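Konumska Calligraphy Room
Second progress report to the Skutent Fund
22nd September

1. Purpose of this report

In January the Skutent Fund agreed to support the equipment and materials of our calligraphy room in the Hirko building. The first report described the preparation of the room. The present report covers the purchase and care of brushes, the use of paper and mats, the sessions, and the state of the budget. I have tried to follow the order of the headings in your form, but I moved the brushes to the front, as most of my work in this period was connected with them.

2. Brushes and their storage

At the time of the first report our brushes were kept lying in a drawer. Several of the larger ones had lost their point, and one had a split handle. We decided to hang the good brushes and to retire the others. The rack was bought secondhand from a shop in Murthy. It is dark wood, with a carved dragon head at each end of the top bar and turned posts at the sides. The carving was more than we needed, but a plain rack of the same height was more expensive at that time.

The top bar has six small pegs, and at present three of them carry a metal hook with a brush. The hooks were chosen after the loops of two brushes slipped from the bare pegs. We will order the remaining hooks when we are satisfied with the size. The rack stands on the white mat at the wall side of the table, so that a drop of water falls on felt and not on the table top.

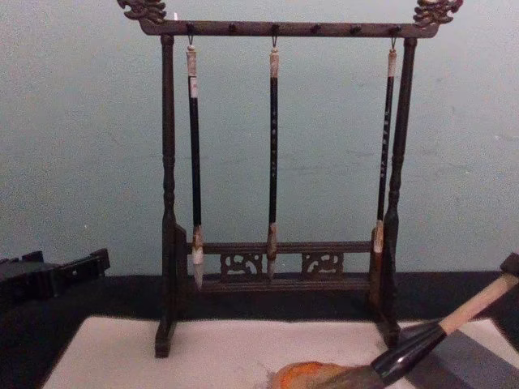

Skutent replied to the draft of this section that hanging is good for drying, but that brushes in daily use should also be rested, and asked whether we rotate them.

We do, since the spring. A brush that was used in the morning is rinsed, shaped with the fingers and hung, and a different one is taken for the afternoon. Brushes which are not needed for more than a week go into a bamboo roll in the cabinet. I admit that in the first weeks the rotation was not always followed – the same favorite brush was taken again and again, and its hair became thin near the ferrule. Now there is a card on the cabinet door with the name of each brush and the date of the last use. The card is simple, but it has helped.

Some brushes also carry a small paper label on the handle. The labels are a temporary solution. Paper becomes soft when the handle is wiped with a damp cloth, and the writing on the first labels could not be read after a month. I am looking for a thin tag that can be tied to the loop.

Rinsing is still the weak point. The sink is at the end of the corridor, and participants who are in a hurry rinse only the tip. Ink that stays high in the hair becomes hard and spreads the brush open. I have written a short instruction in large letters and put it above the sink. We have also bought two rinsing bowls for the table, so that the first rinse can be done before anyone leaves the room.

3. The table, the mats and the paper

The sessions take place at the black table with the rounded corner. In the first report I wrote that we might replace this table. After more months of use I withdraw this proposal. The top is easy to wipe, the height is right for work while standing, and the money is better spent on felt.

Paper is the largest running cost. At the beginning of the period we received 2,000 sheets of practice paper, which was the full order agreed with you. The delivery was complete, but one package had been stored in a damp place, and the sheets from the middle of it were wavy. The supplier exchanged this package without discussion. The sheets are now kept flat on a shelf with a board on top, away from the outer wall.

Good paper is reserved for finished pieces. For warming up, participants use the thin side of the stock, and they are encouraged to write several characters over the whole sheet before they take a new one. Since this rule the basket for used paper fills more slowly, and I hope that the present stock will last until January. 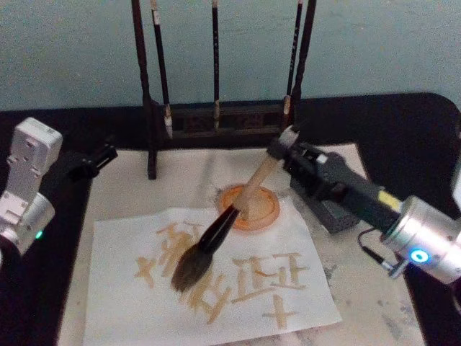 Mats are the item where our estimate was wrong. We had planned to change each mat once during the grant period, and we thought that one spare would be enough. The one now on the table is white felt, and it already has faint gray stains, with a cluster of marks toward the lower right. The color of the writing makes a difference to this. On a sheet with tan characters the strokes are translucent, and a faint mark in such a color on the felt would be easy to miss, while a black drop is noticed immediately and can be pressed with tissue. I therefore ask that the mat is checked at the end of each session, whichever color was used. Stains which are only gray shadows do not affect the paper above them, and for these I do not propose a replacement. A mat with a hard spot must be changed, as the brush feels the spot through the sheet.

We tried washing one mat by hand in cold water. The stain became larger and paler, and the felt lost some thickness along one side. It can still be used under the rinsing bowls. I would not recommend to repeat this with a new mat.

4. Sessions and participation

We held 37 sessions in the period. Each session has places for eight people. This limit was set for the reason of space and not of teaching. With more people the elbows meet, and large characters cannot be written with a free arm. Two sessions were cancelled when the heating of the Hirko building was repaired, and both were given later.

The beginners' sessions were full in most weeks. The sessions for large characters had fewer people in the summer, as we expected. Several participants told me that they found the large brush difficult to control, and that they had been afraid to waste paper. We changed the order of the lesson: first the basic strokes with a medium brush, then the same strokes with the large brush on the same sheet. In this way the participant can compare the two without taking new paper.

There was one complaint, about the smell of the liquid ink. We now open both windows before the session and keep the bottles closed when nobody is pouring. I also bought one bottle of a different kind to compare. The smell is lighter, but it dries slowly and the sheets cannot be stacked on the same evening. I have not yet decided between the two.

5. Condition of the equipment

I checked the rack on the day before I wrote this section. The posts are firm. The carved panels in the base collect dust in the openings, and a soft dry brush is the best tool for cleaning them. On the higher parts of the dragon heads the stain is paler. I do not want to paint them, and I ask for no money for this.

The room itself needs a little attention. The blue-gray wall behind the table has scuffed patches. Painting belongs to the duties of the building, and I have written to the office of the building about it. They have not given a date. 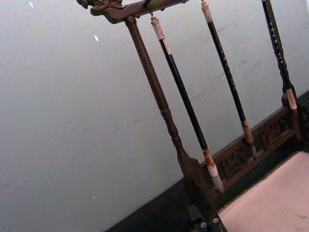
Sayaka Amano
Coordinator, Konumska Calligraphy Room

6. Budget

Spending is below the plan for this period, roughly by the price of the table which we did not replace. I ask your permission to move this amount to two lines: felt mats, and brushes of medium size. The medium brushes are used in every session and they wear first. The line for ink is as planned. The line for paper is as planned, with no further order before the end of the year.

The receipts are in the same folder as last time. One receipt, for the hooks, is in the name of the shop in Murthy and does not show the tax separately. I have asked for a corrected one and will send it when it arrives.

7. Next period

The work for the next months is the following. We will complete the hooks on the rack and hang the rest of the brushes in rotation. The paper labels will be changed to tags. Two new mats will be bought if the transfer in section 6 is accepted. In January we would like to show finished pieces in the entrance hall of the Hirko building, and for this we need boards for mounting. I have one price for the boards and am waiting for a second.

I would also be glad to receive your opinion on the report form. The heading "Outputs" was difficult for me, and I have put the sessions there. If you expected the number of finished pieces, I can send a list from the register.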